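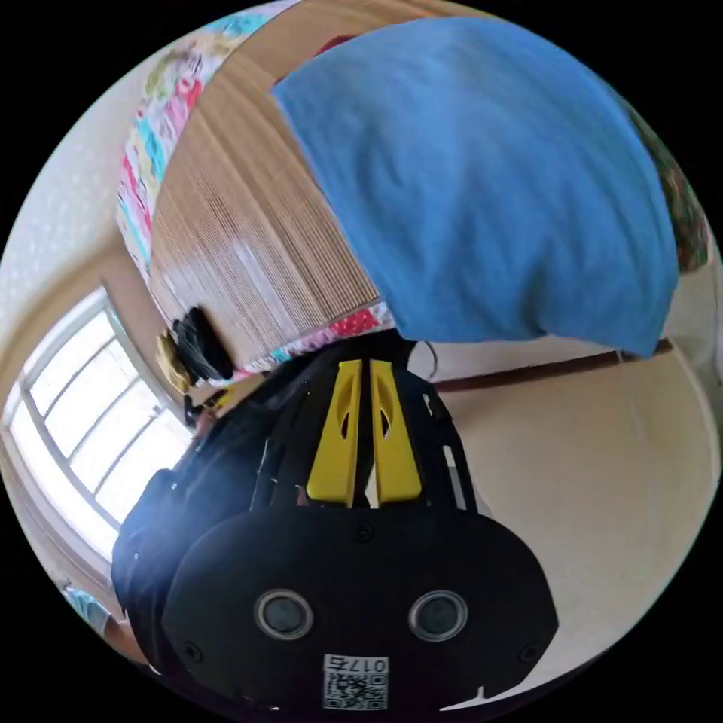 Gripper and blue cloth on wooden slats

Slide 1 – Title

Morning, everyone. I'm Silvana Medeiros, I look after formwork and shoring on the Skumcombe viaduct, and I've been given twenty minutes between you and the coffee. The program says "Lessons in Rental Formwork." My own title was "Where Did All the Wedges Go," and the organizers asked me to think again.

Slide 2 – The job

Keep this short, they've seen viaducts. Five spans over a river and one over a rail line. Concrete deck, cast in place, because the rail people didn't want a crane swinging beams over their wires and I can't blame them. Shoring towers from Jomska on the dry side. Hanging brackets over the track.

Slide 3 – What we rented

First delivery was 1,133 tower frames and 2,428 couplers. The brackets came separately, from Rosser, who use a different pin. Pause here. Anyone who has mixed two suppliers' pins will make a noise at this point. Let them.

The pins differ by a hair. You can get the wrong one most of the way in. With a hammer you can get it all the way in, and then it lives there.

Slide 4 – Sorting it out

Chandrasekhar Chowdary ran the yard. His fix was paint: orange ends on one lot, white on the other, and separate racks with the width of a truck between them. Mention that we asked both rental firms before we painted anything. One said fine. The other said fine and sent a cleaning charge in July.

Slide 5 – Pour sequence

Middle of each span first, then over the piers. Go slowly, the drawing is busy. Point at the hatched bit. The towers settle as they take load, so you set the forms high and let them come down to where you want them. We allowed for 15 mm. Span two gave us nine, and for one afternoon we had a deck with ideas of its own. It's inside tolerance. Eun-ji Na checked it twice and has the survey if anyone wants a long lunch.

Slide 6 – Striking the forms

Don't read the table out. Main point: we waited for the cube results and then eased the jacks down in small turns from midspan outward, two crews, one radio channel. The first time, we had two radio channels. Tell the story only if running ahead of time.

Slide 7 – Returns

The part they came for. We sent back every frame. Of the couplers, 111 stayed behind somewhere in the county. Aravind D'Souza found a few holding down a tarp on the site cabin. I'd budget for the loss at tender and argue about it less.

Slide 8 – What I'd change

One supplier for anything with a pin in it. Count stock on the truck, before the driver has had his tea. Get the return terms in writing while they still want your order.

Questions. If someone asks about cost per square meter, that's one for Saranya Thampi, third row, who has been told.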